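Shared desk room: where the chair parks, and on which floor

parquet_rat
We have one small room used as a bookable workspace, and I need a rule for where the chair goes when someone finishes. Right now it ends up wherever the last person stood up. The desk is white with a white metal frame, slanted leg on one end. The front edge has a shallow curved cutout, so there is a natural center position for the sitter. The chair is black, padded back, thin legs. The floor is light wood parquet in a herringbone pattern, and that is my main concern.

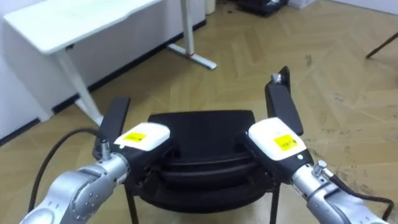 My draft rule is one line on the booking sheet: chair centered on the cutout, back facing the room, pushed in until the seat is under the top. The finish on the parquet is a hardwax oil from Skomura and I would like it to last. Does anyone run something similar, and do people follow it?

tolerance_stack
We do. Compliance is fine if the rule has a reference a person can see. "Centered on the cutout" is good. "Pushed in" is vague. Ours says the backrest stops one hand's width from the desk edge. Without a stop distance, people shove until something hits, and the something is usually the front edge of the top.

ledgerline
Disagree on the stop distance. It gives people one more thing to get wrong. Push it in, done. If the edge gets dinged, fit an edge strip. Skena sells one by the meter, self-adhesive.

tolerance_stack
An edge strip on a curved cutout lifts at the curve. I have replaced two. The hand's width costs nothing.

parquet_rat
The edge has a thin gray rim and it is fine so far. The top is where the wear shows: one long gray scuff across the middle, plus a few small smudges toward the left. I had put the scuff down to monitor feet being dragged. There is also a black upright thing standing under the right side by the leg, and that limits how far over the chair can go.
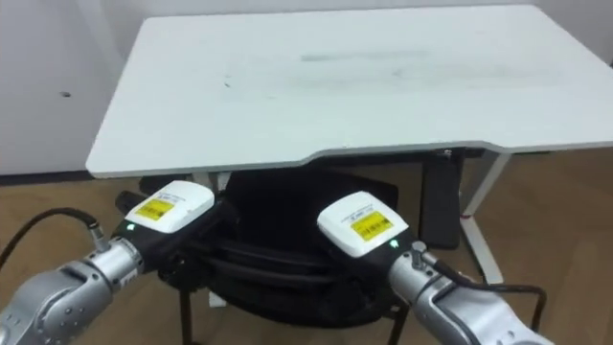

I tried melamine sponge on a corner first, dry, then damp. No change in sheen that I could find. The scuff itself I have not touched. Has anyone used the sponge on a white top over a longer stretch, or does it leave a dull track?

ledgerline
It leaves a dull track. Use isopropyl on a cloth, then stop. A sponge is 400 grit paper with good marketing.

hinge_and_pin
It is finer than 400, but the point stands. Rubber transfer comes off with isopropyl. If the mark stays after that, the surface itself is worn and you live with it or put a desk pad over it.

Back to the chair. What does it roll on? Hard casters on oiled parquet will do more damage in a year than any desk edge. You want soft tread. Hard tread is for carpet.

parquet_rat
Small black casters. I have not checked the tread. Black metal frame, fabric seat, and it has the folding writing tablet.

hinge_and_pin
Then the tablet needs its own line in the rule. A tablet left up will meet the desk before the seat gets under it, and the hinge takes the load. Tablet down first, then move the chair. And move it by the top of the backrest, with both hands if it is reluctant. Never by the tablet.

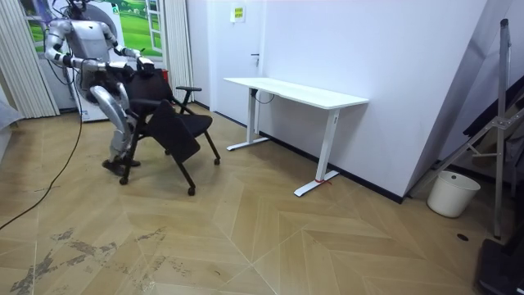
On ours (Hegarty pattern, bought used) the hinge pin worked loose after a season of people steering by the panel. The replacement pin was listed as part 406 and took all of August to arrive.

tolerance_stack
Seconded on the tablet. I would also ask whether you need it in a room with a desk. Ours came off with two bolts and live in a drawer.

parquet_rat
The room gets used for talks with the desk to one side, so the tablet stays. I will take the hinge point though. Revised text:

1. Fold the tablet down.
2. Hold the chair by the top of the backrest.
3. Center it on the cutout, back to the room.
4. Stop one hand's width from the edge.

ledgerline
Four steps for a chair. I give it two weeks.

hinge_and_pin
Drop step 2 if you want it shorter. People do that anyway once the tablet is down. Keep 1.

parquet_rat
Dropping 2. Also turned the chair over this evening: the tread is hard plastic, all of it. Looking at a soft set from Stumley, 8 mm stem. Can anyone confirm whether theirs is a grip ring or a threaded stem? The listing does not say.

tolerance_stack
Mine were grip ring. Measure the socket depth before you order, they run long.

Last updated: 8:40 pm
Contact the moderators | Copyright the forum and its posters | Back to top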